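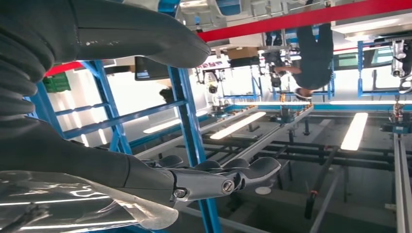 Clear plastic sheeting, crinkled

Collections Move Assistants (fixed term, two posts)

Stöckli Textile Collection
Location: Teltudberg and Tamlow
Hours: 35 per week, Monday to Friday
Contract: from August until the move is finished, expected to be nine months
Reports to: Ludmila Mikuš, Collections Manager
Posted: 2024-06-19

The Stöckli Textile Collection is hiring two assistants to help pack, move and unpack its stored holdings. The collection is leaving the upper floors of the old mill at Teltudberg, where it has been kept since it was given to the museum, and going to a ground-floor store at Tamlow. The work is physical, repetitive and careful. Museum experience is useful but you do not need it to apply.

About the collection

The holdings are mostly household and working textiles: table linen, bed covers, aprons, work shirts, flour sacks, children's clothes, curtains, and a large group of sample books from weaving firms that no longer exist. There are also a few bulky things, among them two carpet rolls and a painted cloth from a village theater. The paper catalog lists 1544 entries. Of these, 1395 have been matched to an object and entered in Fomenell, our inventory database. The rest have to be found, matched or marked as missing while the move is going on, and the new assistants will do a good part of that work.

Some objects are in good condition. Many are not. Expect old moth damage, rust stains from pins, brittle silk linings and a fair amount of soot from the years when the mill was heated with coal. The sample books shed dye and paper dust when they are opened.

What you will do

At Teltudberg (first five months)

Bring objects down from the shelves with a colleague and check each one against its Fomenell record. Correct the record where the location or the measurements are wrong.

Photograph objects that have no picture on file. We use a copy stand for small pieces and a sheet on the floor for large ones. You will be shown how to set up both.

Surface clean with a low-suction vacuum and a screen. Anything that needs more than this goes to the conservator, who is on site two days a week.

Pad folds with acid-free tissue, roll long pieces on tubes, and box everything else. We have ordered 200 boxes in three sizes and expect to order more.

Sew cotton tape labels onto objects that have lost their number. Plain running stitch, two ends only, never through a worn area.

Put suspect objects through the freezer cycle and keep the freezer log up to date.

At Tamlow (remaining months)

Receive deliveries and check box labels against the transport list before the driver leaves.

Unpack, inspect and shelve. Enter the new location in Fomenell on the same day.

Change pest traps once a month and write down what is in them.

Help the collections manager prepare a small open-storage area near the front door, which visitors will be able to see by appointment.

The two sites are forty minutes apart by car. There is a bus, but it does not run early enough for the start of the day at Tamlow, so for those months we run a staff van from the Teltudberg parking lot. You do not need a driver's license. If you have one and are willing to drive the van, please say so.

What we are looking for

You need to have:

Careful hands and the patience to do the same task well for most of a day.

Clear handwriting. The box labels are written in pencil and have to be read by other people for a long time.

Basic computer skills. Fomenell is a form with fields, and most people learn it within a week.

The ability to lift one end of a long, awkward load with another person, to climb a platform ladder, and to be on your feet for several hours. If some part of this is a problem for you, talk to us before deciding not to apply. The jobs can be split in more than one way.

Spoken and written English good enough to follow a handling sheet and write a condition note.

It would help if you have:

Experience with sewing, weaving, tailoring, upholstery, laundry or costume work, paid or unpaid.

Experience in a warehouse, archive or library where things had to be put back in the right place.

Some reading knowledge of German. Most of the sample books and about half of the old catalog cards are in German, many of them in older handwriting. We have a crib sheet for the terms that come up most.

We do not ask for a degree. Two of the five people who work with the collection now came from other trades, one from a commercial laundry and one from a theater wardrobe.

Please read before you apply

The old mill is unheated on the top floor and gets warm in summer. There is no elevator above the second floor, and until the hoist inspection is finished everything from the top floor has to be carried down one flight. We take breaks every ninety minutes.

Dust is a real part of this job. Masks, gloves and coveralls are provided, and a fitting session for masks takes place on the first morning. If you have asthma or a skin condition, we would like to discuss it with you after an offer is made and before you start. It does not rule you out.

No hand cream, nail polish, rings or dangling jewelry in the work rooms. No food or drink past the blue door at Teltudberg. At Tamlow the kitchen is in a separate building across the yard.

Photographs for personal use are allowed during breaks, but please do not post pictures of objects until the records are public. The descendants of several donors are still being contacted.

Pay and conditions

These posts are on the museum's technical assistant scale, step one or two depending on experience. The current scale is attached to the full job description, which the office will send on request. Pay is monthly. Vacation time is in proportion to the length of the contract, and we ask that you take no more than one week of it during the transport period in winter.

Work clothes and shoes are provided. Shoes have to be tried on, so allow half an hour for this in your first week. Travel between the two sites counts as working time. Travel from your home does not.

Training is given at the start and includes object handling, ladder use, freezer procedure and a day with the conservator on recognizing fibers. You will get a written record of the training, which other museums in the region accept.

There is a possibility that one of the posts will be extended to cover the open-storage area. This depends on funding that has not been decided, and we would rather you did not count on it.

How to apply

Send one page telling us what work you have done with your hands and why this job suits you at the moment. Add a list of past jobs with dates, and the name of one person we can call. A former employer, teacher or workshop leader is fine. Please do not send certificates at this stage.

Address it to Ludmila Mikuš, Stöckli Textile Collection, Teltudberg. Applications can be handed in at the front office of the mill or sent by mail or email. The office is open in the mornings. If you apply by email, put "Move assistant" in the subject line and send one file.

Applications close on the last working day of the month. We will answer everyone, including people we do not invite.

Interviews

Interviews are held at Teltudberg and take about an hour and a half. The first part is a conversation with the collections manager and one member of the packing team. The second part is practical. You will be asked to fold and pad a modern tablecloth, write a label, and fill in a condition note for a worn apron that is not part of the collection. We are not looking for speed. You may ask questions while you work, and we hope you will.

After that there is a walk through the storage floors so that you can see the stairs and the shelving for yourself. Wear flat shoes. We refund the cost of bus or train tickets to the interview if you bring the receipt.

If you want to see the building before applying, you can come by on an open morning. Call the office the day before so that somebody is there to let you in – the bell on the yard side does not work.

Questions about the duties go to Ludmila Mikuš. Questions about pay, contracts or permits go to the front office.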